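Notebook, coverage and liability working notes
March, started 9:40 am

Picked up the Holmgren file again. Open question is still whether the water damage to the Willberg unit falls under their general liability policy or under the product recall endorsement. Gøran read both forms last week and thinks the endorsement only pays for pulling stock back, with nothing in it for damage to a customer's floor. I read it the same way. Marked section 2 of the endorsement and put a copy in the shared folder.

Notice dates. Holmgren told the broker by phone first and sent the written notice 19 days later. The policy says "as soon as practicable" and gives no number of days. Fimine, the carrier, has reserved its rights on late notice but has not denied. Their letter does not name any harm from the delay. Need to check whether our state puts the burden on the carrier to show it. Daichi has a memo on this from the Fudside matter and will dig it out.

Deductible is 3000 per occurrence. Willberg sent two invoices, one for the floor and one for the drying crew. If Fimine treats them as two occurrences the second one almost disappears, because it is only 2000. I think it is one occurrence. Same leak, same night, same valve. Wrote that up in a half page for Gøran to argue with.

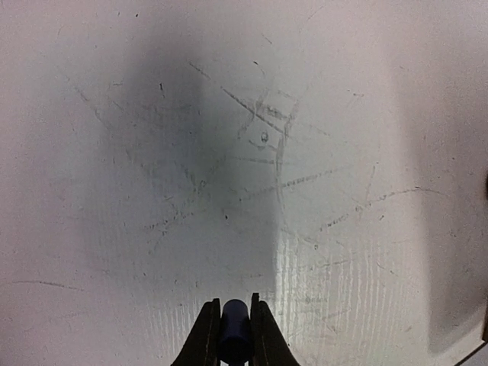 The "your product" exclusion is the other thing to settle. It takes out the cost of the valve itself, and Holmgren agrees with that. It should not reach the floor, which belongs to Willberg and was never Holmgren's work. Fimine's letter quotes the exclusion in full and then does not apply it to anything, so I can't tell what they mean by it. Drafted a short question to the adjuster. Not sent yet.

Talked with Daichi at 2:15. He says the Fudside policy used an older form and the notice wording differs by a few words, so don't lift his paragraph as is. He also wants the call log from the broker before we say anything in writing about when notice was given. Asked for it.

To do:
- get broker call log
- compare notice wording, Fudside form against Holmgren form
- Gøran to mark up the occurrence half page
- send adjuster question once Daichi has read it
- ask Willberg for the plumber's report, we only have the first page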